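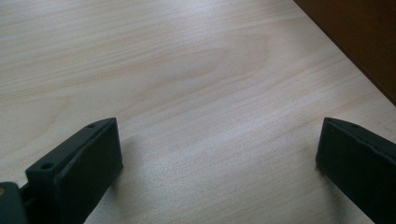

The hand-held gripper with its fingers spread over the table at the Drulton robotics club.

May 3, 2023

The robotics club at Drulton has had a busy spring, and anyone who has put their head round the door lately will know that most of the talk has been of fingers. The club's eight members, all in their last two years at school, have been working on a two-fingered gripper that you hold in your hand, and they are taking it to the Eglītis Cup for school robot teams later in the year.

It all started back in April, when their teacher, Evanthia Spanos, came home from a training day with a head full of ideas and a very long shopping list (the list was soon cut down, as these lists always are!). The club had 600 pounds from the school fund to spend, and a further 100 came from a cake sale that the younger pupils ran for them, which was a lovely thing to do and much appreciated.

The task set for this year's cup is simple to say and rather harder to do. A person works the gripper by hand, picking up and putting down small household things, and the team then uses the recordings of those movements to teach a robot arm to do the same job on its own. The more good recordings a team has, the better the arm tends to learn, so the club has set itself a target of 900 before the summer holiday. They take it in turns, one person on the gripper and another keeping the log, and there is a kettle close by for everybody else.

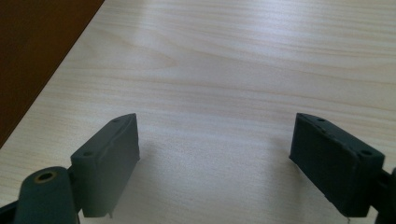 Both finger pads, with the small round holes along their top faces.

"I thought they would be bored of it by the second week, and instead I have to send them home," said Ms Spanos. "They argue about the finger pads the way other people argue about football. I have learnt a great deal just by sitting at the back and listening to them."

The pads have been the subject of a good deal of that arguing. One half of the club would like them a touch softer, for the sake of cups and other slippery things, and the other half would leave them well alone and spend the time on practice. A vote was held and came out even, so both kinds will be tried before the team has to send in its entry form.

The club has named its entry Lendo, after a long list of other names had been crossed out, and will share a minibus to the cup with the team from Dratico, who are old friends by now - and old rivals too. Parents who can help with lifts to the practice sessions are asked to leave their names at the school office.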